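The log said everything was fine

Monday, May 11, 2020

I have been putting off writing this one up, mostly because I wanted to be sure I was annoyed at the right thing. I gave it a week. I'm still annoyed, and I'm now fairly sure.

Background for anyone who came here for the soldering posts: since January I've been collecting grasp demonstrations for Nudbridge. You hold a gripper in your hand, you do a chore with it, and the recordings go off to train an arm to do the same chore. The chore for my batch is laundry bags. Pick up, unfold, lay flat, fold, again. The gripper is the Ilent, the dark green printed one, and the software that records finger width and decides whether a take is any good is called Gradamon.

My batch was 3493 takes. Gradamon passed nearly all of them. Nudbridge was pleased, and the arm trained on them closed its fingers on air, over and over, right next to the bag. Then it lifted up and carried nothing to the other side of the table with great confidence.

The first explanation I was given was the fabric. White mesh is hard, they said. It's thin, it's full of holes, it throws back light. I've heard this before about black fabric, and about shiny fabric, and once about a towel. I'm not saying it's false. I am saying that when a system fails, the material always seems to get blamed before the people who sold the system, and I'd like to see that order reversed for once.

So I did the boring thing and went back to the bench with one bag. Same table, same light, slow takes, and I wrote down the finger width with calipers before each close and compared it to what Gradamon thought.
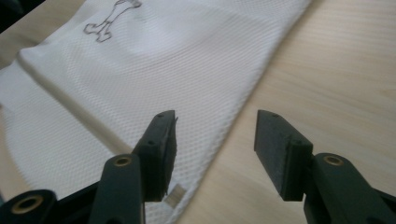

The recorded width was wrong on 18 takes out of the first 20 I measured. Always in the same direction, always by 3 mm. The software believed the fingers were closer together than they were. For a cereal box that hardly matters, you squeeze until you meet cardboard. For one layer of mesh it's the whole game. A replayed grasp that stops 3 mm short of closed doesn't pinch cloth, it just hovers on both sides of it.

Where did the 3 mm come from? I took the fingers apart that evening. One of the threaded inserts in the link arms had worked loose in the plastic. You couldn't see it with the thing assembled and you could barely feel it. The joint had enough slop that the pad could sit in a slightly different place from where the linkage said it was, and I'd been pushing it outward on every grasp without noticing, since a human hand corrects for that kind of thing all day long. That's the nasty part of hand-held collection. I got the bag every time. My recordings show me getting the bag every time. The numbers attached to them describe some other gripper.

Now, the part I can't get past is that Gradamon has a calibration check. It runs at startup. You close the fingers, you open them, it shows a green tick. I had a green tick every single morning. I read the notes again and the check compares the sensor to itself at the two ends of travel. If the slop is somewhere between the sensor and the pad, the check has no way to know, and it'll hand you a tick until the finger falls off on the table.

I wrote to support and got back a polite reply suggesting I recalibrate.

The other suggestion was to move to the Evangelista fingers, the newer set with metal links. Maybe those are better! I don't have a pair. I notice that the page for them lists weight and color choices and says nothing at all about play in the joint, and the page for the Ilent doesn't either, so I'll keep my money for the moment.

What I've done for now:

Pulled the insert, cleaned out the hole, and set it again with heat. It feels solid — but it felt solid before, too.

Started measuring the gap by hand every 8 takes against a plain block of known width, and writing it in a notebook. It's slow and my wrist hates it.

Asked Nudbridge to hold back the whole batch. They'd prefer to subtract 3 mm from everything and carry on. I don't know when the insert came loose, and neither do they, so some unknown part of that data is fine and would be made wrong by the fix. We are still going back and forth by email on this.

If you've got one of these grippers, grab each pad and wiggle it before you start. Then ignore the tick and measure something.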